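職務質問・検問条例データセット README

はじめに

これは、自治体や警察組織が公開している「職務質問」「車両検問」「所持品検査」まわりの規則、通達、広報文を集めて、手でラベルを付けたデータセットの説明書きです。名前は Brotden といいます。由来は特になくて、空いていた名前を取っただけです。

もともとは自分の趣味の延長でした。夜中に自転車で帰る途中に呼び止められて、防犯登録の番号を確認されて、それ自体は五分もかからず終わったのですが、「この確認って、どの規則のどの文に書いてあるんだろう」と気になってしまったんです。で、調べ始めたら文書の書き方が場所によって全然違う! 「停止を求めることができる」と書くところもあれば、「協力を依頼するものとする」と書くところもあって、読み比べているうちに表計算のシートが手に負えなくなり、いまの形になりました。

法律の専門家が作ったものではありません。文書の分類や検索の練習、行政文書の読みやすさの比較、そういう用途を想定しています。自分が受けた職務質問が適法だったかどうかを判断する材料には使わないでください。そこは弁護士さんに相談を。

最終更新:2023-06-16

中身について

収録しているのは文書474件、そこから切り出した条文・段落が3488件です。文書の種類は次のとおり。

規則・規程(組織の内部ルールとして公開されているもの)
通達(上から下へ出された運用の指示)
広報文(住民向けのお知らせ、よくある質問など)
議事録の抜粋(検問や所持品検査が話題になった部分だけ)

議事録は入れるかどうか最後まで迷いました。ほかの三つと文体が違いすぎて、分類器を作ると「議事録かどうか」だけを学習しがちなんですよね。でも読み物としては一番面白いので残しました。要らない人は doc_type が minutes の行を落としてください。

ファイルは三つに分かれています。

documents.csv 文書単位の一覧
passages.csv 条文・段落単位の本文とラベル
labels.md ラベルの定義と、迷ったときの判断メモ

文字コードは全部 UTF-8、改行は LF です。表計算ソフトで直接開くと文字化けすることがあるので、その場合は取り込み機能のほうから文字コードを指定して読み込んでみてください。私も毎回忘れて毎回びっくりしています。

列の説明

documents.csv

doc_id 文書の識別子。連番ではありません(途中で削除した文書があるため欠番があります)
doc_type rule / notice / public / minutes のどれか
title 文書の題名。原文のまま
issued 発出年月。書かれていないものは空欄
scope 適用範囲。全域、特定の部署、特定の期間など
revised 改正の有無。確認できたら yes、確認できなければ空欄

revised が空欄の行を「改正なし」と読まないでください。改正されたかどうか調べがつかなかった、という意味です。ここを誤解した集計を以前自分でやらかして、グラフを丸ごと作り直しました。

passages.csv

passage_id 段落の識別子
doc_id もとの文書
text 本文。ルビと脚注番号は取り除いてあります
label_main 主ラベル
label_sub 副ラベル。複数あるときは縦棒で区切り
unsure 判断に迷ったら 1、そうでなければ 0

ラベルの考え方

主ラベルは7種類です。

stop 歩行者や自転車を呼び止めることについて
vehicle 車両の停止、検問の設置について
search 所持品や車内の確認について
identify 警察官側の身分の提示、名乗りについて
record 実施後の記録、報告書の作成について
limit してはいけないこと、担当外の業務について
other どれにも当たらないもの

この中でいちばん揉めた(一人で揉めていました)のが limit です。たとえば「民事上の紛争に介入してはならない」という文は limit でいいとして、「検査は必要最小限にとどめる」はどうするか。search でもあるし limit でもある。結局、主語になっている行為がはっきりしている場合はそちらを主ラベルにして、limit は副ラベルに回すことにしました。担当外の業務を丸ごと禁じている文だけが、主ラベルとしての limit になります。

identify も意外と手こずりました。「求められたときは手帳を提示する」と「あらかじめ所属と氏名を告げる」では中身がだいぶ違うのに、同じラベルに入っています。分けようかと思ったのですが、両方を一文に詰め込んでいる文書が多くて、分けるとかえって使いにくくなりそうでした。副ラベルに on_request と in_advance を用意したので、区別したい場合はそちらを見てください。

record は地味ですが個人的には推しです。記録を残す義務がどう書かれているかで、その文書がどのくらい実務を意識しているかが見えてくる気がするんです。書式の名前まで指定しているもの、「適宜記録する」で終わるもの、記録に一切触れないもの。並べて読むと飽きません。

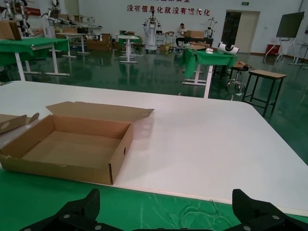
ラベル付けは私が一人でやり、日を空けてもう一度、最初の結果を見ないで付け直しました。二回の結果が食い違った段落は283件ありました。食い違いは読み返して片方に決めたうえで、unsure を 1 にしてあります。厳しめに使いたい人は unsure が 0 の行だけで学習して、1 の行は人の目で見る用に取っておくのがおすすめです。

一人でやっている以上、癖は確実に入っています。自分でわかっている範囲だと、私は「努める」「配慮する」といった語尾の文を軽く見てしまいがちで、初期に付けた分では other に流しすぎていました。見直しでかなり拾い直しましたが、まだ残っていると思います。

集め方

公開されているページと、公開されている PDF だけを対象にしました。会員限定のもの、開示請求で個人が受け取ったもの、誰かがどこかに転載しただけで出どころがたどれないものは入れていません。面白そうな文書を泣く泣く外したことも何度かあります。

PDF からの文字の取り出しには、自作の小さな道具 Wenier を使っています。縦書きの二段組みにめっぽう弱いので、そういう文書は結局、手で打ち直しました。打ち直した文書には誤字が混ざっている可能性があります。見つけたら教えてもらえるととてもうれしいです。

表になっている規程は、行ごとに一つの段落として扱っています。見出しのセルの内容は各行の先頭に付け足しました。たとえば「実施者」「場所」「時間帯」という列がある表なら、それぞれの行が「実施者:〜 場所:〜 時間帯:〜」という一続きの文字列になります。不格好ですが、見出しを捨てると意味が取れなくなるので仕方なく。

別表や様式は、本文から参照されているものだけ収録しました。空欄だらけの報告書の様式を本文と同じ扱いにしていいのかは、いまだに答えが出ていません。

個人情報の扱い

文書の中に出てくる個人の名前は、役職名に置き換えました。署名のある通達なら「本部長」、議事録の発言者なら「委員」「説明員」といった具合です。特定の事件に触れている段落で、日付と場所の組み合わせから関係者がわかってしまいそうなものは、段落ごと外しています。

電話番号とメールアドレスは、組織の代表窓口であっても消しました。本文中では〔連絡先〕という記号に置き換わっています。古い窓口の番号が別の人に割り当てられていることもありそうなので、念のためです。

もし消し漏れを見つけたら、公開の課題欄には書き込まず、配布ページの連絡フォームからお願いします。

使ってみた例

手元で試したのは二つです。

一つ目は主ラベルの分類。文字の並びの出現頻度だけを使った単純なモデルでも、vehicle はかなりよく当たります。「検問」「車両」「運転者」と、目印になる語がはっきりしているからでしょうね。逆に limit は苦戦しました。否定の書き方がばらばらで、「してはならない」もあれば「行わないものとする」もあり、「従来の取扱いは廃止する」の一言で済ませる文書まであります。

二つ目は似た条文の検索。ある文書の search の段落を入れて、別の文書から近いものを引っぱってくる、という遊びです。これが楽しい! ほぼ丸写しの関係にある文書がいくつも見つかって、途中で一文だけ抜けていたりするんです。なぜそこを抜いたのか、眺めながらあれこれ想像してしまいます。検索用の台本は Aerts という名前で同じ場所に置いてあります。動作はそこそこ遅いです。

数字の付いた成績表はあえて載せていません。学習用と評価用の分け方をまだ固めていないので、いま数字を出すと後で比べられなくなってしまいます。

分割するときの注意

段落単位でランダムに分けると、同じ文書の段落が学習用と評価用の両方に入ります。行政文書は一つの文書の中で言い回しを繰り返すので、成績が見かけ上とても良くなってしまいます。doc_id でまとめて分けてください。

さらに言うと、先ほど書いたとおり文書どうしの丸写しもあります。気になる人は Aerts で近い文書をまとめてから分けるといいと思います。私はまだそこまでできていません。

既知の問題

発出年月が空欄の文書が多いです。広報文は特にひどくて、いつ書かれたのか手がかりがまったくないものもあります。

改正の前後が両方入っている文書があります。時系列の比較には便利なのですが、件数を数えるときは二重に数えることになるので気を付けてください。

「等」の扱いが決まっていません。「所持品等の確認」と書かれたとき、「等」に車内が含まれるのか自宅まで含むのか、文書からは読み取れないことが多いです。いまは書かれている語だけを見てラベルを付けています。

labels.md の判断メモは、自分用に書いていたものをそのまま入れたので口調が荒いです。「またこれか」とだけ書いてある箇所もあります。そのうち直します。

今後の予定

7月に小さな更新を出すつもりです。中身は、打ち直した文書の誤字の修正と、record の副ラベルの追加(保存期間に触れているかどうか)。余力があれば、推奨する分割の一覧も付けます。

派生版の Clivetti という計画もあって、こちらは苦情の受付手続きの文書を集める予定です。呼び止められた側が後から何か言いたくなったとき、どこに何を出せばいいのか。これも文書によって書き方がまちまちで、窓口の名前すら載っていないものがあります。まだ置き場所を作っただけで、中身は空っぽです。

利用条件

ラベルとメモ、付属の台本は自由に使ってもらって構いません。改変も再配布も歓迎です。出どころとして Brotden の名前をどこかに書いておいてもらえると励みになります。

本文そのものについては、もとの文書の公開条件に従ってください。条件は公開元ごとに違いますし、後から変わることもあります。商用で使う場合は、手間でもそれぞれの公開元を確認してください。

連絡

誤字の報告、ラベルへの異論、収録してほしい文書の推薦、どれも歓迎です。ラベルへの異論は passage_id を添えてもらえると話が早いです。返事は週末にまとめて書いています。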